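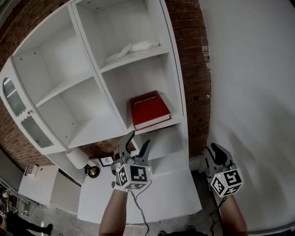
Page last changed: August

How does a go-kart go around a corner?

Hi, I'm Farzana Mughal, and I teach kids to drive go-karts at the Barville track. I get asked loads of questions while I'm doing up helmets, and my favorite came from a girl who wanted to know why her kart made a squealing noise in the bends. Great question! Let's start there.

A kart has four wheels, same as a car. In a car, the two back wheels can spin at different speeds. That's handy, because when you turn, the wheel on the outside of the bend has farther to go than the one on the inside. (Try walking around a corner holding hands with a friend, side by side. The one on the outside has to hurry!)

Most karts can't do that. Their back wheels are both stuck to one solid bar called an axle, so they have to spin at exactly the same speed. In a bend, one of them has to slide a little bit. Squeeeal!

So how does a kart turn at all? It does something sneaky. When you turn the steering wheel, the frame twists and the inside back wheel gets lighter, and sometimes it lifts right off the ground. It's only a tiny lift, so you probably won't feel it. Now the other back wheel is doing the work and around you go.

What about grip?

Grip is how well your tires hold on to the track. Cold tires are slippery, which is why I make everybody take the first lap gently. As you drive, the rubber warms up and gets stickier. Rain takes grip away again, and then I slow down a LOT.

My best tip for bends

Brake while you're still going straight. Then let go of the brake, turn, and squeeze the gas when you can see your way out. Start wide, go in close to the inside, and drift out wide again. We call that the racing line. We have one long bend at Barville called Plistutcombe, and I got it wrong for a whole summer before I learned to wait!

Try it at home

Push a toy car with fixed back wheels in a curve across a rug. Can you feel it trying to go straight? Now tip it a tiny bit onto its outside wheels and try again.

Words to know
Axle: the bar that joins two wheels
Grip: how well a tire holds the track
Racing line: the quickest path around a bend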